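Changing the Print in an Easel-Back Frame

Lay a folded towel on the table and set the frame on it face down. Open the easel flap far enough to clear the backing. Do not force it past the hinge's stop.

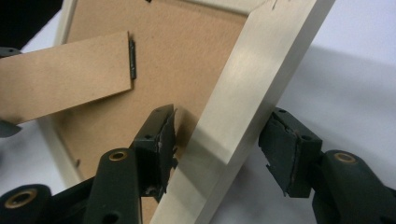 Turn the retaining tabs outward with a fingertip. If a tab is stiff, use a flat screwdriver, and keep the blade off the painted wood. Lift out the backing, then the old print.

Trim the new print 2 mm smaller than the glass in each direction. Wipe the glass, insert the print face down, refit the backing with the hinge at the same end as before, and close the tabs.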